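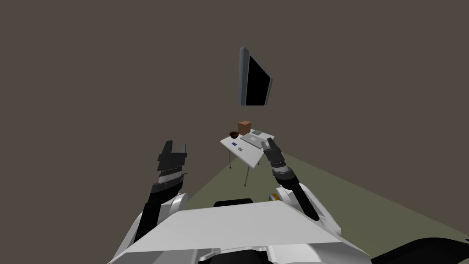 住環境改善支援事業 中間報告書(3月分)

キーワードを入力 検索

提出先:テンステッド住宅福祉基金 助成担当
報告者:Dragica Dimitriou(トレストポート生活支援室)

1. 報告の範囲

本報告は、物の堆積により居室の一部または全部が使用できなくなった世帯への片付け・清掃支援について、前回報告以降の実施状況、支出、未解決事項をまとめたものである。対象地区はトレストポート東部および港側の集合住宅とする。前回報告で保留とした戸建て世帯の扱いについては第5項に記す。

2. 実施状況

作業は、初回訪問、仕分け、搬出、清掃、再訪問の順に行っている。初回訪問では本人の同意書を取得し、寝具、調理設備、便所、玄関までの通路の4点について使用可否を記録する。本人が不在の状態での搬出は行わない。親族から単独で依頼があった場合も同様で、本人の同意が得られるまで着手を見合わせている。

今期の搬出量は袋数で882袋であった。内訳は可燃ごみが最も多く、古紙、衣類がこれに続く。家具および家電は袋数に含めず、別途、搬出票で管理している。衣類のうち状態の良いものは、本人の希望を確認したうえで再利用業者ナシク(Nasik)へ引き渡した。引き渡し時に値付けができなかった分は返却を受け、通常の処分に回した。

仕分けの基準は前期から変更した。従来は「残す」「捨てる」の二区分であったが、その場で判断できない物が作業を止める主な要因となっていたため、「保留」を加えて三区分とした。保留品は蓋付きの箱に入れ、本人の名前と封をした月を書いて居室外に置く。再訪問時に開封の有無を確認し、未開封の箱については本人と再度協議する。保留箱の数に上限は設けていないが、通路に置くことは認めていない。

3. 清掃

床面の清掃は、搬出が完了した居室から順に実施した。集合住宅の一部で、長期間紙類が置かれていた床の変色および巾木裏のかびが確認された。表面の処置は当室で行い、下地に及ぶものはスパヒッチ(Spahić)内装に見積りを依頼している。見積りのうち2件は金額の回答を受領済みで、貸主との負担割合を協議中である。協議がまとまるまで、当該居室の家具の再配置は壁から離した仮置きとする。

使用洗剤は前期と同じである。酸性洗剤は便所と浴室に限り、塩素系との同日使用を禁止した。作業員には手袋、防じんマスク、保護めがねを支給し、使用後の廃棄を作業日誌に記入させている。今期、皮膚の炎症の申告が1件あり、手袋の材質を変更して対応した。

4. 支出

主な支出項目は処分費、車両費、消耗品費である。処分費は、混載で搬入した場合の単価が分別済みの場合より高いため、車両積み込み前の再分別を標準作業に加えた。再分別には居室外の作業場所が必要で、集合住宅では管理会社に共用部の使用申請を出している。申請から許可までに日数を要し、作業日程の遅れの一因となった。

消耗品のうち、厚手のごみ袋400枚および収納箱300個を一括購入した。収納箱は全数を同一規格とし、積み重ねたときの安定を優先した。透明の製品も検討したが、中身が見えることを望まないとの意見が対象者から複数あり、不透明のものを選定した。購入に係る領収書は別添のとおりである。

車両費は当初計画の範囲内に収まっている。流用の申請は行わない。

5. 課題

(1)再堆積
再訪問を終えた世帯の一部で、寝室以外の場所に新たな堆積が認められた。寝具周りは維持されている一方、食卓および玄関に集中する傾向がある。郵便物と通信販売の空き箱が主であり、玄関に開封用の台と古紙入れを置く方法を試行している。効果の判定は次期に行う。

(2)再訪問の間隔
現行の間隔は全世帯一律である。初回訪問時の記録4点と再堆積の程度を照合し、世帯ごとに間隔を変える案を作成中である。間隔を短くする世帯が増えた場合、現行の人員では訪問枠が不足する。

(3)戸建て世帯
庭および物置の堆積物は助成要綱の対象外と読めるが、屋内への通路をふさいでいる例がある。通路の確保に必要な範囲に限り対象に含めてよいか、基金の判断を求める。回答があるまで該当世帯の作業は屋内のみとする。

(4)記録写真
作業前後の写真は本人の承諾を得た世帯のみ撮影し、当室内で保管している。承諾が得られない世帯では、見取図に堆積の高さと範囲を記入して代替する。見取図の記入精度に担当者間の差があるため、凡例を統一した用紙に差し替えた。

6. 次期の予定

港側の集合住宅で仕分けを継続し、完了した居室から清掃に移る。東部の再訪問は、保留箱の確認を兼ねて同じ担当者が行う。スパヒッチ内装の残りの見積りは、受領後に追加資料として提出する。戸建て世帯の取り扱いに関する照会への回答は、書面でトレストポート生活支援室宛てに送付願いたい。

添付:搬出票集計、作業日誌写し、領収書写し、見取図用紙(改訂版)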